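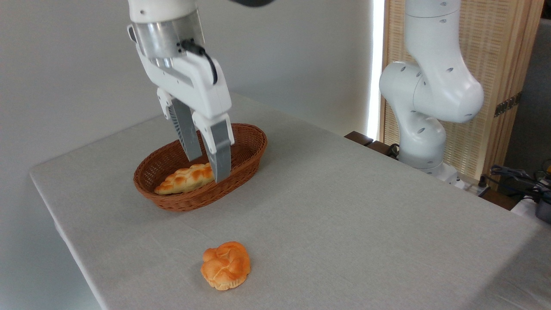

Figure 4. Gripper with two gray fingers above a braided bread roll in an oval wicker basket.

4.2 Label placement at middle zoom levels

The second part of the study looked at place names on printed and on-screen county maps. We used the Bendus base layer for all test maps, with roads, rivers and county lines drawn the same way throughout. Only the labels changed. One set was placed by the Nisis labeling engine with its default settings. The other was placed by hand by Pascual Retamal, starting from the same list of towns and the same font sizes.

The list held 104 place names. Six of these fell on the county line and could be read as belonging to either side, so they were left out of the scoring. The remaining 98 were kept in both sets. A name counted as clear if it did not touch another name, did not cross a road thicker than the letters, and stood closer to its own dot than to any other. A name that failed on any one point was marked as unclear, and the reason was written down. When two reasons applied, both were entered.

At the widest zoom the two sets were hard to tell apart. Few towns are shown at that level and there is plenty of room around them. At the closest zoom the same thing happened, as the dots are far apart on the screen. The middle levels were where the sets parted. The engine tends to push a name to the upper right of its dot and only tries other positions when that one is taken. Along the river, where the towns sit in a string on the east bank, this put most names over the county road. Retamal moved those names to the left, across the water, and set them in two lines where they were long.

Hand placement had its own faults. Three names in the north of the county were moved so far from their dots that readers matched them to the wrong town. In one case the name of a lake was set in the same direction as a nearby road and was taken for the road's name. The engine made neither mistake, since it does not allow a label to move beyond a fixed distance and it keeps water names on water.

Printed copies were made at 300 dots per inch and again at 200. The lower setting made little difference to town names but blurred the small slanted type used for creeks. We therefore report creek names only for the sharper prints. The on-screen maps were shown in standard view and in hybrid view, where names lie over an aerial image. Dark woods behind dark type caused trouble in hybrid view for both sets. A thin white outline around the letters, as suggested by Dreßler, fixed most of it, though over plowed fields the outline made the names look heavier than those on the standard map.

We did not test satellite view without names. We also did not test maps that readers can turn, as the Stakik viewer used for the screen sessions keeps north at the top. Readers could drag the map and zoom with the bar at the left. Names near the edge of the window were sometimes cut when the map was dragged, and these were scored by where they stood before dragging. The same rule was used for the zoom steps in Section 4.3.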